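Cakilus Laundry Corner - Gallery

Posted Sep 23, 2020

The laundry corner at the Cakilus apartment is the smallest work area on this site, and it gets the most mail. Readers ask for clearances, door swing and basket size, so those are covered on this page. The stack went in during March, replacing a pair of side-by-side machines that took up most of the wall. The older layout is still in the Ramel gallery.

The stack is two front loaders, one above the other, on a wood floor. Nothing was built around it. The lower door opens to the left and needs clear floor in front. The basket is parked directly under the opening so that small items drop into it and not onto the boards. 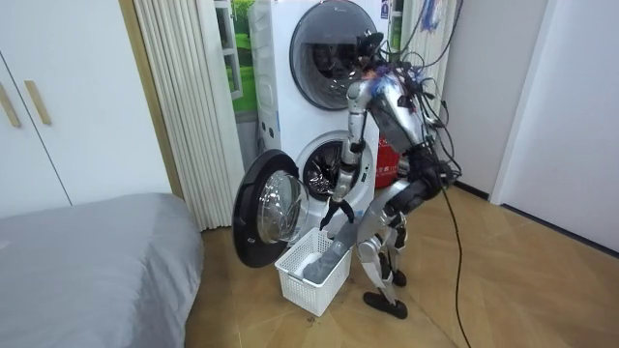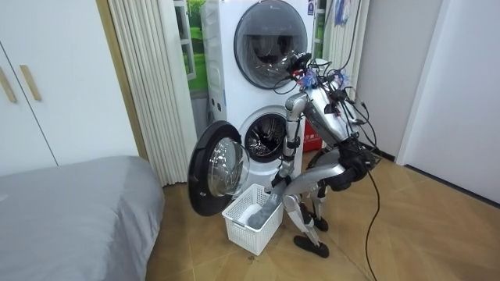

White stacked unit, white plastic basket on the floor, gray cloth in the basket.

Loading height is the weak point of this layout. The lower drum is close to the floor, and every load means bending at the waist and knees. We looked at a 14-inch pedestal and dropped it, as it would have put the upper controls out of reach for one member of the household. The Niven gallery has a stack on a pedestal if you want to compare.

Notes on use:

Basket: rigid plastic, open pattern on the sides. Solid-sided baskets hold moisture and start to smell. Fabric ones fold over when you drop a towel on the rim.

Door: leave the lower door open between loads. Wipe the rubber seal first - lint collects at the bottom of the fold.

Floor: check that the stack is level every 4 months. Wood moves with the seasons and the lower machine will walk on a fast spin.

Clearance: 70 inches from the front of the stack to the opposite wall. Less is workable, but the basket has to be moved before you can get past.

Next in this series is the Fleston utility room, which has a sink and a full-height drying rack. The page index lists it as gallery 129.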